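28th January

Drolodier says my last video got 1,511 views. I'd like to believe it. The trouble is that the same page tells me 163 people watched past the first ten seconds, and the comments section has two entries, one of them mine.

I moved my channel over from Jinlow in August after reading that Drolodier "rewards small creators." Rewards them how? I was promised a spot in the recommended row once I passed 1,000 views. I passed it, and I have yet to see my own thumbnail anywhere, even logged out on my sister's laptop. 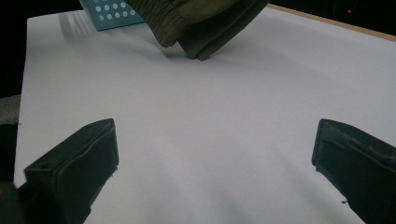 Support wrote back that a view is counted when the player loads - so scrolling past on a phone might do it. On Jinlow the same video has 278 views and nine comments, and people there ask me questions about the stuff in the middle.

I'm leaving both channels up for now. The next one goes on Jinlow first, and Drolodier can have it a week later.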